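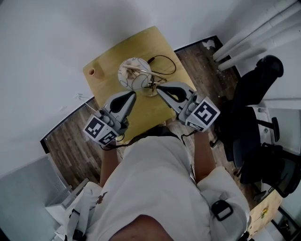 Desk lamp, round white shade with thin dark curved lines, metal stand on a circular base.

Lieven Dijkstra
Tue 12 November

1/ Notes on small desk lamps, as asked. The subject is tilt: why a shade that points where you want it on Monday is looking at the tabletop by the weekend.

2/ A round shade is heavy for its size and sits at the far end of the stand. The joint carries all of it. If the joint relies on friction alone, the screw needs a quarter turn now and then. More than that and you crush the washer.

3/ I keep a log of hours for the one at home, a Westard. It stood at 3,159 when the joint first slipped. Washer replaced in February, no slip recorded up to now.

4/ Adjust from the stand, with the other hand under the shade. Pulling on the shade alone loads the socket ring. Unplug first and let the bulb cool.

5/ Flex: leave slack at the base and run it off the back of the table. A taut flex turns the lamp a little each time somebody knocks it.

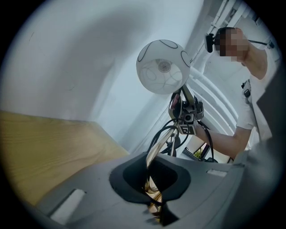

Rūta Krūmiņa: Mine is a Prudberg and the screw has no slot, only a rivet. Is there any way to tighten that, or do I live with the droop?

6/ A rivet can't be tightened properly. Swap it for an M4 bolt, 2 washers and a nyloc nut. Mine took almost 33 minutes, most of it drilling.

7/ Check the wiring doesn't pass through the joint before you drill. If it does, leave it alone and buy another stand.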